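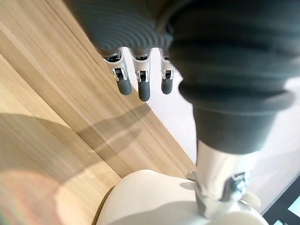
Ticket 1256: hand stays open after the break pause
Site: Aststead
Opened by: Sumathi Pai
Status: open, waiting on parts

Sunday, first entry
Hi all, me again! The Sirkon unit went into its break pause fine, and when I pressed resume the arm woke up but the fingers didn't. All three just hang there, a bit open, holding nothing. No error on my end, the panel says "ready" (it always says ready, bless it). I did the usual restart and got the same thing.

Same day, 2:15 pm
Tried what Warrick suggested on the phone. Homed the arm, waited two minutes, ran the finger test from the service menu. Fingers moved on the first go and then quit on the second. I looked over the ribbed covers and didn't find a tear. I haven't touched the metal joints, I'm not trained on those and I'd like to keep it that way until somebody shows me!

Same day, 3:40 pm
We're back to packing by hand on my side. 42 totes behind when I last checked. It's funny, a year ago this was just my job, and today my shoulders are complaining like I've never lifted a tote in my life. Also, when the unit took over we lost the second packing table, so two of us are sharing one and bumping elbows. Could we please get that table back for days like this? I know it's not a hardware thing but I don't know where else to put it.

Reply from Warrick Treloar, Enarport support
Thanks Sumathi, good notes. Passing one test and failing the next sounds to me like the hand controller losing its connection after sleep, though I can't say for sure from here. Please turn off the break pause under Settings, Power and leave it off for now. I've ordered a controller cable from Bhat. I'll show you the joint check when I come out to fit it.

Next morning
Pause is off and it's run nearly the whole shift! One hiccup around lunch, fingers slow to close, then okay again. Please keep this open until the cable's in. And the table question is still a question.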